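Retail Marketing: Session 4
Own-label ranges in food retail
Handout to accompany the lecture of 5th February. Tutor: Keith Kereama

What we mean by own label

An own-label product is one sold under a name that the retailer controls. The retailer may print its own name on the pack, or it may use a separate name that appears only in its shops. Manufacturing is usually done by an outside supplier under contract, and the same supplier often makes branded goods on the same lines.

Students sometimes use "own label" and "value range" as if they meant the same thing. The value range is one tier. Most large grocers run a standard tier and a premium tier as well, and many have added ranges built around a theme such as organic, vegan or free-from.

Why retailers do it

Margin is the usual answer. The retailer does not pay for the supplier's advertising and has more say over the specification, so the gap between cost and shelf price can be wider than on a brand. Own label also makes price comparison harder for the shopper. A tin of branded beans can be compared across four shops in a minute; a premium own-label soup has no exact match next door.

There are costs on the other side. The retailer takes on the design work, the technical checks and most of the risk if the product fails. A recall on an own-label line carries the shop's name.

Case: Sellonholm and the Cavirden range

Sellonholm is a regional grocer with 44 shops. Until the relaunch it had a single own-label tier, sold in white packs under the company name. Customer interviews showed that shoppers were happy to buy flour, tinned tomatoes and washing-up liquid from it, but went elsewhere for food they meant to serve to guests.

The company launched Cavirden in October with 51 lines, mainly cheese, cured meat, crackers, chutneys and chilled desserts. The Sellonholm name was moved to the back of the pack in small type. Most of the crackers and all of the chutneys came from one supplier, Cartwright, which already made the standard tier.

Cavirden was placed beside the leading brands in each category instead of in a bay of its own. Store managers had asked for a separate bay, as it would have been easier to fill and to keep tidy. The buying team refused on the grounds that a shopper looking for crackers goes to the crackers.
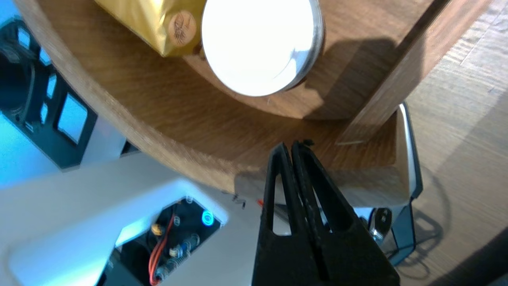
Fig. 1. Round wooden tray with a raised rim.

Launch support was modest. There was no television advertising. Money went on tastings in the larger shops, a printed leaflet and a price promotion lasting 2 weeks. Kereama (course reader, chapter 4) argues that the promotion was a mistake, as it set a low reference price for a range that was meant to be seen as special. When the price went back up, sales of the desserts fell sharply and the cheese hardly moved. We will come back to this when we cover reference pricing.

The competitor's response

Kakberg, the larger rival in the same region, did not launch a premium tier of its own. It cut prices on branded cheese and gave brands more end-of-aisle space. Some brand owners paid towards this. Note the position of the brand owner here: it supplies both retailers, and helping one too openly can damage its listing with the other.

Terms to know

Tier: a level of price and quality within the own-label offer.
Delisting: removing a product from the range a shop carries.
Cannibalisation: sales of a new line that come from the retailer's other lines.
Reference price: the price a shopper has in mind when judging whether something is dear or cheap.
Copycat: an own-label pack designed to resemble a leading brand.

For the seminar

Read chapter 4 before you come. Prepare short notes on the following.

Was Sellonholm right to hide its own name? Think about what would happen if a Cavirden product had to be recalled.

How would you measure cannibalisation of the standard tier? Say which sales data you would ask for and over what period.

Cartwright makes both tiers. Set out what it gains from this and what it risks if Sellonholm changes supplier.

Bring a pack or a clear copy of a label from any premium own-label product. We will compare where the retailer's name appears and how the maker is identified, if at all.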